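4.2 Open-day demonstration

The disassembly cell was shown to visitors at the Wutari open day in July. The task was an open desktop computer with its power supply still fitted — the part Erdem's planner handles least well.
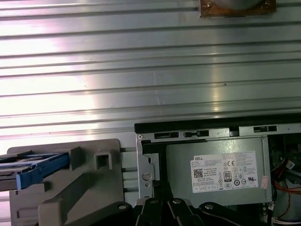

Figure 7. Wrist view of the open chassis, with the gripper below the Dell power supply.

Visitors watched from two marked areas and could put questions to the operator. We logged 715 grasp attempts over the event. 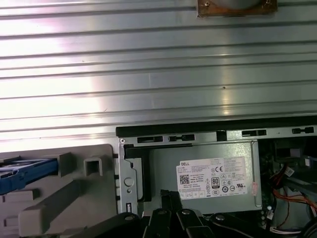 Could visitors control the arm themselves?
Only the operator could start or stop a run.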